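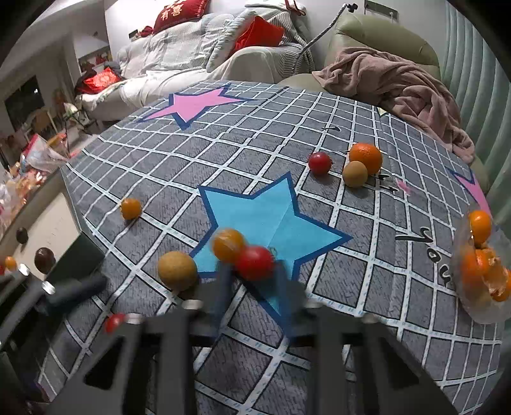 Trevau's comment on the February entry was that a hand-held gripper with flat fingers should not be judged on round produce until the finger opening is logged alongside every grasp, and that without such a log the comparison with the Nadlow fingers could not be accepted. The comment is accepted. The present entry sets out how the trial is to be run from now on.

Notebook entry, 1 Mar 2026
Project: Trokanton, hand-held gripper comparison
Status: open

Purpose. To compare two finger sets on the same hand-held body: the flat plate fingers with cutouts, and the Nadlow fingers with the soft facing. The objects are oranges of different sizes and cherry tomatoes, placed on a printed bed sheet. Cloth was selected in place of the bench mat for this series. The fingertips drag on it and the cloth gathers ahead of them, and neither effect appears in the bench records.

Procedure. Each operator completes 12 grasps per finger set. A grasp consists of approach, close, lift, a short hold, and release. Fruit is put back by hand between grasps and is not returned to marked positions. The opening is read at contact and again during the hold. Grasps in which the fingers touch a second piece of fruit are to be entered as "contact, other" and retained in the record.

Results to date. With the plate fingers, 23 lifts were completed before the session was closed. Two further attempts were entered as failed, both on cherry tomatoes, which rolled out along the plates during closing. No oranges were dropped. The Nadlow fingers have not yet been run under the revised procedure, and the February figures for them are not to be carried forward.

Image quality. Motion blur remains the principal difficulty. Fruit near the middle of the view smears when the wrist moves quickly, and the linkage between the fingers smears with it. The fingertips themselves stay readable, so the opening can usually be recovered from them. The exposure setting was left unchanged for the whole series. Operators are asked to slow the last part of the approach. A shorter exposure will be tried separately, with the room lighting recorded.

Controller. The logger dropped samples on one run, with a gap of over 300 ms at the moment of closing. The run was repeated and the first file kept under its original name with the suffix "gap". The Crăciun build of the logging software is to be installed before the next session. The previous build should remain on the second laptop until the two have been compared on identical runs.

Mechanical. The screws on the plate fingers were checked for tightness at the start and at the end. Slight play was felt in the linkage at full opening. It was present in February as well and does not appear to have increased.

Outstanding:
- Nadlow fingers, full set of grasps, same cloth
- Opening log added to the February template
- Exposure test
- Reply to Trevau with the revised sheet attached

Trokanton project notebook | Contact: project office | © 2026 | Back to top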